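Features > Machines at Work > Interviews

The shop floor that teaches

Bok-nam Kwak has heard most of my questions before, and she has a way of answering the second half of one first. I asked her whether a robot that learns from examples knows anything about cans, and who decides what a good example is. "I do, this week," she said. "Last week it was Dae-han."

Kwak runs collection for Larnska, a project inside the small firm Corora that wants robot arms to do the dull end of retail: restock the drinks, empty the baskets, put a garment back where it came from. The arms learn by being guided through each job while their wrist cameras record. One pass through a job is an episode. When we talked she had 1,197 of them from this room, and had thrown out a fair number already.

How many were left?

"924. I'd like to say they're all good. They're all usable."

I asked what separates the two, and she thought about it longer than I expected. A usable episode has no dropped frames, the item ends up where the task sheet says, and the arm doesn't hit anything. A good one, she said, is one where the arm does what you'd want it to do again on a bad day. They have no test for that except watching it back.
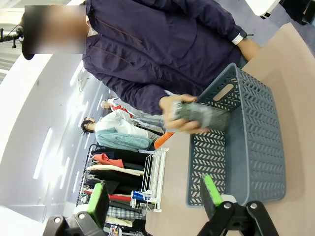 I should say where I stand. I have been writing about warehouse and store automation long enough to have sat through plenty of demonstrations in which one item moved from one place to another to applause. The gap between that and a Saturday in a real shop is wide, and the usual promise is that more data will close it. More of what, exactly? If the same people move the same handful of products in the same light, the thousandth episode may teach very little the tenth didn't.

Kwak doesn't disagree. "Fabric is where you're right," she said. "A can is a can. A shirt is a different shape every time it lands. We could record cloth going in and out of a basket until I retire."

So why not record only cloth?

"Because cans look good in the report."

She laughed, then asked me to keep that in.

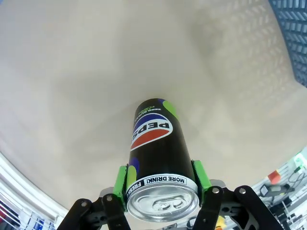
JAMDALE, 06/03/2024

Cans have their own trouble, mostly to do with grip. Take one too high and it tips on release. Take it square and the fingers hide half the label from the wrist camera, so the system has to work from the lid and whatever print is showing. Kwak thinks the promotional wraps are a menace. A model that has seen one design of a drink can be thrown by the next, and the makers change them whenever they like.

Kyrylo Lytvynenko wrote the task sheets, and he is more hopeful than she is. I put it to him that his people learn to help the robot without meaning to. They set the basket down at a convenient angle. They leave a can where the arm can reach it.

"Yes, they do that," he said. "We tell them to be careless. Being told to be careless makes people very neat."
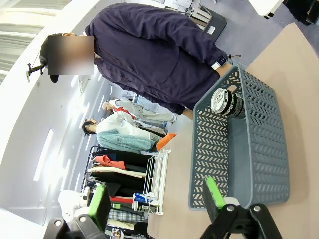 His fix is a rule that the same person can't lay out more than 6 episodes in a row, after which somebody else sets the table however they please. I asked whether it had helped. He said the layouts vary more now. I asked whether the robot had got better. He said that was a question for November, when they try it on a table none of them has arranged.

I noticed he had answered a different question, and told him so. He agreed, fairly cheerfully.

What I can't shake is the labor in all this. People bend over tables for hours so that a machine can later do what they have just done, and what they know about it stays mostly in their hands. Kwak says the sheet asks for 5 notes per session and usually gets two. "The rest is 'fine.' Fine, fine, fine. I can't train anything on fine."

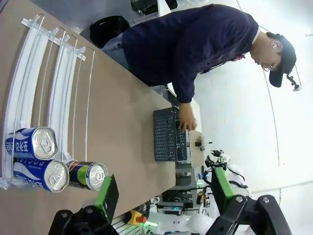

Henrik Lammers

Before I left I asked Kwak what would make her give up. She said if the November trial does worse on a strange table than on their own, by a lot, then they have taught it a room. She wouldn't put a figure on "a lot." I'd have liked one, and I plan to ask again.

Comments

hfodor: I did this work for two years at another outfit. The bit about neatness is dead on. We ended up letting whoever was hungriest do the setup, and the layouts got messier right away.

Phillips: So roughly a quarter thrown out and the boss isn't sure about the rest? Would love to know what the discards looked like. Those are probably the interesting ones.

stockroom_lou: Come try it with a dented can. Or a kid who puts the yogurt in with the sodas.

hfodor: @Phillips ours were kept on a separate drive and as far as I know never opened again.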